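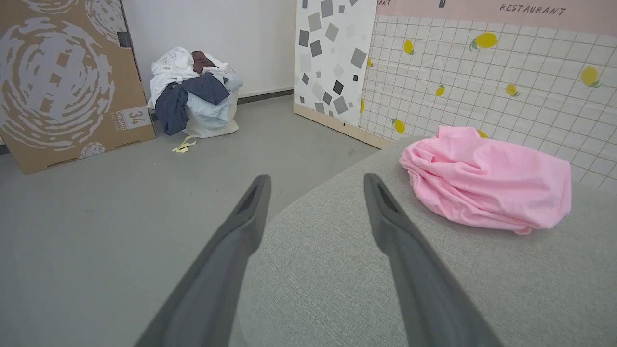

The laundry task at Gelomness has one rule that shapes everything else: a run counts only if the program picks the garment itself, with no hand on the controls. Students in the manipulation course get 35 runs per team and 2 grippers to share. The test corner is dressed to be awkward for a vision system, with white tiles and yellow lemons printed on one backdrop and gray and black squares scattered over a board. A crumpled pink cloth on a gray upholstered surface stands out well enough. Mixed clothes heaped in a white bag are harder, as one garment has to be told from the next before a grasp can be planned.

Keegan Li's team, Tambunan, began in September with a color threshold and dropped it within a week. Their current program, Paltico, works from fabric edges. It was trained on 400 labeled grasps, of which 228 were kept after review. The rest had bad labels or a finger blocking the fold.

Most of the team's effort now goes into approach angle. A steep approach presses the cloth flat and leaves little to close on. A shallow one pushes the heap away. Li sets the angle by fold height and limits closing speed in software.

Scored runs are held at the Illstead building on Friday, May 1, 2026. Teams may change code between runs but not during them.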